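Pamar wrist recording kit

Records picking examples for training a grasping model. The kit has a small camera, a mounting bracket and 2 pairs of ribbed finger pads, and is supplied by Bristmont with its recording software.

Press the pedal to start a take and again to save it. Takes longer than 30 seconds are split – the parts keep the same task name. 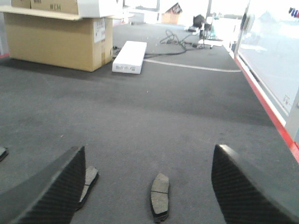 Wrist view: brake pad on carpet, between the fingers.

Storage: 2,000 takes per card
Price: £1,350 excluding VAT
Spare pads: sold in pairs
Orders and fitting: Ermira Mladenović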